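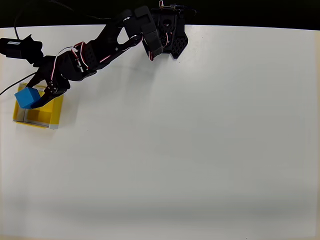 Mesa blanca con brazo articulado negro. Nave 2 de Putier.

Visita a la planta de tableros de Putier

23 de febrero de 2026

La visita empezó en la báscula de camiones y terminó en el almacén de producto acabado, siguiendo el sentido del material. Putier fabrica tablero de partículas crudo y recubierto en melamina, con espesores de 10 a 30 mm, y una parte menor de la producción sale ya cortada y canteada para fabricantes de mobiliario de oficina. El grupo visitante procedía en su mayoría de talleres de segunda transformación, de modo que las preguntas se concentraron en la densidad, la planeidad y el canteado.

Parque de madera y astillado

La planta recibe costero de aserradero, serrín y madera recuperada, en eras separadas. La humedad se mide a la entrada por muestreo y de nuevo, en continuo, antes del secadero. La madera recuperada pasa por un tambor magnético, un separador de corrientes inducidas y una mesa densimétrica. El rechazo de esta última, arena y vidrio en su mayor parte, se retira en contenedor cerrado.

El secadero es rotativo, de un solo paso, alimentado por una caldera de biomasa que quema el polvo de lijado. La partícula sale con una humedad del 2 al 3 % y se clasifica en dos fracciones: fina para las caras, gruesa para el alma. El clasificador neumático estaba parado por cambio de mallas y lo vimos abierto, circunstancia útil para apreciar el desgaste de los deflectores en el lado de descarga.

Encolado y prensa

La resina es urea-formaldehído reforzada con melamina para la gama de ambiente húmedo y sin reforzar para el resto. El encolado se hace en dos mezcladoras independientes, con dosificación por caudal másico. La formadora deposita la manta en tres capas y una preprensa de banda la compacta antes de la prensa continua.

La prensa es el equipo que marca el ritmo de la fábrica. Mide 35 m entre el rodillo de entrada y el de salida y trabaja con siete zonas de presión regulables por separado. A la salida, un medidor de rayos X da el perfil de densidad transversal. El día de la visita se producía tablero de 19 mm, con una densidad media de 551 kg/m³ en la gama ligera. En la cola de impresión del control de calidad quedaba un ensayo del turno anterior con 537 kg/m³, dentro de tolerancia pero cerca del límite inferior que la planta se fija a sí misma. Se nos explicó que la corrección se hace sobre el peso de manta y no sobre el factor de presión, para no alterar el acabado de la cara.

Los tableros pasan a los volteadores de enfriamiento y reposan en pila antes del lijado. El tiempo de reposo depende del espesor. Varios asistentes preguntaron si se acorta en época de demanda alta; la respuesta fue que no en la gama recubierta, porque el alabeo posterior en la prensa de melamina sale más caro que el retraso.

Recubrimiento

Hay dos prensas de ciclo corto. El papel impregnado se almacena en cámara climatizada, con control de temperatura y humedad relativa, y se consume por orden de fecha de impregnación. El blanco liso sigue siendo el acabado de mayor rotación y también el que genera más reclamaciones, por diferencias de tono entre lotes. La planta guarda una contramuestra de cada lote durante el periodo de garantía.

Las chapas de textura se cambian con un carro transversal. El cambio completo, con limpieza de la chapa inferior, ocupa buena parte de una hora y se agrupa por familias de acabado. Vimos probetas de la serie Yimer, de poro sincronizado, cuya coincidencia entre dibujo y relieve era correcta en el centro y algo menos precisa en los extremos del formato largo.

Corte y canteado

La sección de corte dispone de una seccionadora angular con almacén automático. Los planes de corte se calculan con el programa Drakov, que permite fijar la dirección de veta por pieza y penalizar los retales por debajo de una anchura dada. El canteado se realiza con cola de poliuretano en las piezas destinadas a encimera y con EVA en las demás. En los cantos cortados in situ la línea de cola apenas se distinguía a simple vista, salvo en los radios pequeños.

Datos prácticos

El recorrido es a pie y exige calzado de seguridad propio; el casco y la protección auditiva se entregan en recepción. Desde la estación de Flarklow hay autobús hasta el polígono, con poca frecuencia fuera de las horas de turno. La planta cierra a las visitas en agosto por la parada de mantenimiento. Las solicitudes de grupo se tramitan a través del departamento comercial, indicando si se desea incluir el laboratorio de emisiones, que en esta ocasión quedó fuera del programa.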